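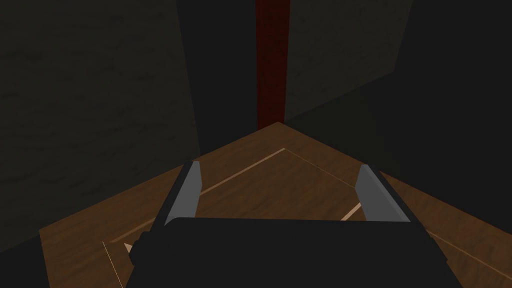
How to split a keyboard and save the split so it stays saved

Every stage keyboard made in the last few decades can put a bass under your left hand and a piano under your right. The manual will tell you this on page 2 and then explain it in a chapter translated by someone who was paid by the comma. I play a secondhand Wuvent with the Jeton sound card in it, and the steps below are for that one. Other boards hide the same things under other buttons.

Before you start

Turn off Memory Protect. It is in the Global menu, on the last screen, and it comes switched on. With it on, you can edit all evening and press Store as often as you please, and the keyboard will say "Done" and store nothing. I lost a whole set list this way the night before a wedding in Brasville.

Write down the number of the program you are about to overwrite. Use paper.

Step 1. Pick your two sounds

Go to Program mode and find a bass and a piano you like on their own. Note the bank and number of each. The Jeton card sounds sit in bank 5, and you can't reach them with the plus and minus keys. Hold Bank, type 5, press Enter, then let go of Bank. If you let go first, you land on a sound called Glass Choir. Everyone meets Glass Choir sooner or later.

Step 2. Make the setup

Press Setup, then Edit. Zone 1 is the lower half. Enter the bass there. Press the right arrow for Zone 2 and enter the piano.

At this point both sounds play across the whole keyboard, and it sounds like a fight in a music store. That's normal.

Step 3. Set the split point

In Zone 1, scroll to Key Range. Hold Enter and press the highest key you want the bass to play. In Zone 2, do the same with the lowest key for the piano. I put mine at B2 and C3. Armelle Fleury, who plays far more left hand than I do, puts hers a fourth higher and complains about running out of piano.

Leave no gap between the zones. A single dead key is very hard to find by looking at the screen and very easy to find during a solo.

Step 4. Fix the octaves

Your bass is probably too high now. Set Transpose in Zone 1 to -12. Play a low C. If the stand rattles, go back up and tighten the stand.

Step 5. Turn off the pedal for the bass

In Zone 1, find Controllers, then Sustain, and set it to Off. Skip this and every bass note will hang around for as long as your foot is down — mud, basically. Leave it on for Zone 2.

Step 6. Balance and name

Set the bass volume a little lower than you think you want. Then name the setup. The screen allows very few letters, so mine is called BASPNO, and I know what I meant.

Step 7. Store it

Press Store, choose a slot, and press Store again. Then switch the keyboard off and on and call the setup back up. If it returns, go eat something. If Glass Choir returns, see Before you start.

If only one side plays

Check the MIDI channels. Two zones on the same channel will both use whichever sound was chosen last.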